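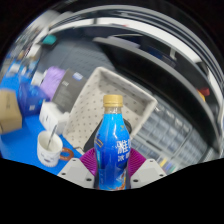 Figure 3. Two-fingered grasp near the base of a capped bottle of blue liquid, tabletop clearing task.

Publications > Household Manipulation > Working papers

Search this site Enter keywords Go

4.2 Clearing the table

The claim that machines can now tidy up deserves a fair hearing, and the table is where we gave it one. Our tabletop chore is the sort a bored ten-year-old completes in a sulk: pick up what is lying about, put it where it belongs, break nothing. The policy trained on the Skarkden demonstrations was given 96 attempts and finished 36 of them without a person stepping in. The ten-year-old's figures were not collected.

Bottles were the bright spot. A full one stands still, has sides to press on and forgives a grip that arrives slightly late. The soft ribbed fingers (Figure 3) wrap themselves a little around whatever they touch, and much of what looks like skill in our results is owed to them. Clear plastic was harder on the vision side. A highlight down the front of a bottle was on several occasions taken for its edge, and the arm closed with great confidence on air.

We have less to boast about elsewhere on the table. A mug with a spoon leaning in it is two objects for planning purposes and one object for gravity, and the planner regularly sided with the wrong party. Bags were worse. The Pasa baseline treats a slumped bag as a box with poor posture, pinches the top corner and lifts; the contents then make their own arrangements. Hermans's variant, which feels for weight before lifting, did better but took so long over it that we had to raise the time limit to 30 minutes.

Adding data helped up to a point. Going beyond 2000 demonstrations improved bottles, which needed no improving, and left the bags where they were, often literally. Milan Hermans has argued that the demonstrators simply prefer bottles. We checked the Delico logs and he is right.

Whether this amounts to doing chores depends on who has to live with the remaining failures. The Van Dijk trials in Section 5 put the same policy in front of a sink.

We use cookies to remember your settings. Accept Manage choices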